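The arm at Jerholm stopped on cycle 2,427 with no fault code. Firouzeh Shahbazi read the log twice. The controller reported the grip closed, force normal, object held. The jaws were holding air.

"It thinks it has something," she said.

"Since when?" Pejman Bakhtiari asked.

"Since 173 cycles ago." 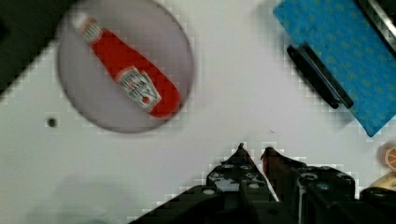 Bakhtiari suspected the force sensor. A drifting zero would read as load, and the arm would carry nothing from place to place and log each trip as a success. He told her to leave the ketchup bottle lying across the plate and command a close on the bare white tabletop. The fingers met. The screen said held.

She entered a new offset and ran it again. Held.

"Then it isn't drift," he said.

She pulled the sensor cable at the controller end. The screen still said held - same force, same decimal places. Bakhtiari reached over and pressed the stop, and kept his hand on it.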